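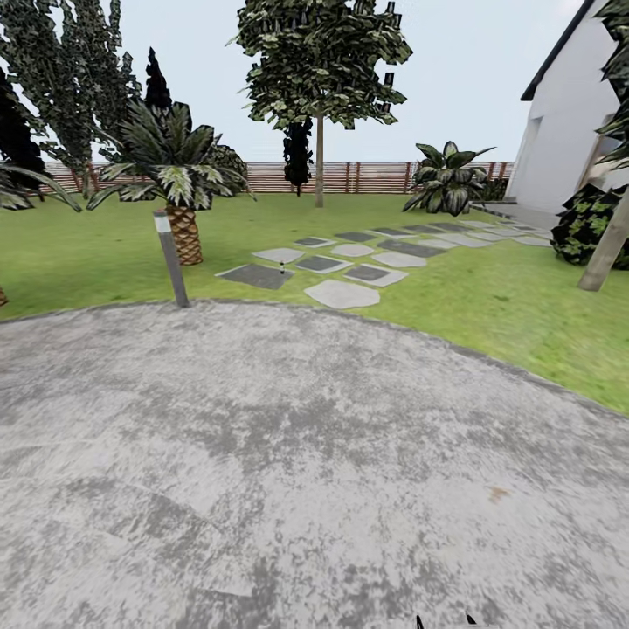

The quote came back at 261 dollars, and that was before anyone had touched a hose.

I should back up. In November a bloke named Keegan Bolger left a flyer in my letterbox for something called Udow, a sealer for concrete. One coat, it said, and your patio would shrug off grease, mould, leaf stains and "everyday life" for 15 years. I rang the number, partly out of curiosity and partly because my sister-in-law Denise had been going on about hers and I was tired of hearing it.

Keegan was pleasant enough. He told me bare concrete is "basically a sponge" and that every winter I left mine unsealed was taking years off it. I asked how many years. He said it depends. I asked what it depends on and he said the conditions. We went on like that for a while.

Now, I am not against sealing things. I seal the bathroom grout, I oil the back steps, I wax my boots. What I object to is being told that a slab which has sat in the weather for 40 years without any help from me is suddenly in danger. Our place in Malesham was built by people who poured concrete and then went inside and had their tea. It's discoloured, sure. So am I.

The 15 years bothered me most. I asked Keegan how long Udow had been on the market and he had to go and check. Three years, he said when he rang back. So where does the 15 come from? "Testing." I asked whether I could read the testing and he sent me a brochure with the same flyer text in it, only bigger, plus a warranty that I read twice with my glasses on. It covers the product if applied to a "sound, clean and stable surface", it has to be topped up every second year by an approved applicator at your own cost, and it does not cover staining. Go back and look at what the flyer promised and tell me what's left.

Then there's the 99 per cent. Udow blocks 99 per cent of moisture, apparently. Ninety-nine per cent of what, over what time, from which side? Water gets into a slab from underneath as well, which is something Stuart Yeoman explained to me years ago when he was still running the family yard. If you close off the top and the damp is coming up from the bottom, it has to go somewhere, and sometimes it takes the coating with it. I'm no expert and Stuart sold gravel for a living, but he had no reason to tell me fibs about a product he didn't stock.

To be fair to the other side, Phyllis Pearce over the road had hers done and she's happy. It's got a sheen to it. She says it sweeps up easier, and I believe her. She also says it's slippery in the mornings and she's put a mat down, so she now has a sealed patio she walks across on a mat.

I told Keegan I'd think about it. He said the price was only good until the end of the month. It was the same price when he rang again after Christmas.

For now I've bought a stiff broom and a tub of plain washing soda. Denise reckons I'll be sorry. I've asked her to let me know how hers looks in 2034, and she's written it on the calendar, or says she has.

Posted 2019-01-04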